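Hand-Held Grippers Head Into Homes as Trellthorpe Project Passes 2,000 Recordings

October 2021

A small robotics team in Trellthorpe has finished the first big stretch of a project that teaches robot arms to tidy up, and the lessons are coming straight from people's dining tables!

The Sever project, run by the software firm Taditeo, has now gathered 2320 short recordings of everyday pick-and-place jobs. Every one was made by a person holding a gripper tool with a camera on it. You squeeze, the fingers close, you move a bottle or a rolled towel from one spot to another, and the camera catches the whole thing from the gripper's own point of view. No robot has to be in the room at all, so recording can go on in kitchens, living rooms and spare bedrooms where a full-size arm would never fit through the door.

Work began in March with just 2 grippers and a plan to record in the firm's own office. That plan lasted a few weeks. The office tables were all the same height and the same shade of gray, and the early model got very good at gray tables and pretty hopeless at everything else (a striped place mat was enough to throw it off). So the team packed up the tools and began visiting homes, and the difference showed up quickly in testing.

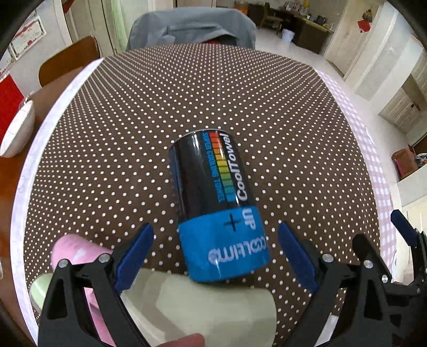 Konrad Kurek would take patterned tablecloths over plain ones any time, and said the busier the table, the happier he is to record there. He said a round container lying on its side is still his favorite thing to pick up, as it can roll if you come in at a bad angle, and the model needs to see plenty of good angles. He also said his wrist has gotten a lot stronger.

Of the recordings made so far, 1264 come from homes, and the rest were done in the office and in a community room on Rutkowska. Each one gets watched by a second person before it goes into the training set. Takes where the hand wanders or the item leaves the camera's view for too long are dropped, but fumbles are often kept, provided the person recovers and finishes the job. A learning system that has only seen perfect grabs has little to go on when one goes wrong, and the team is having a great time collecting the messy ones.

The next round covers 7 kinds of chores, among them putting away groceries, sorting small bathroom items and clearing a table after a meal. Soft things will get more attention too. Folded and rolled cloth changes shape as the fingers close on it, and the current model still tends to squeeze too early.

Households in Trellthorpe that would like to host a session can leave their details at the Taditeo front desk. A visit takes one afternoon, there's no need to clean up first, and the hosts are welcome to try the gripper themselves.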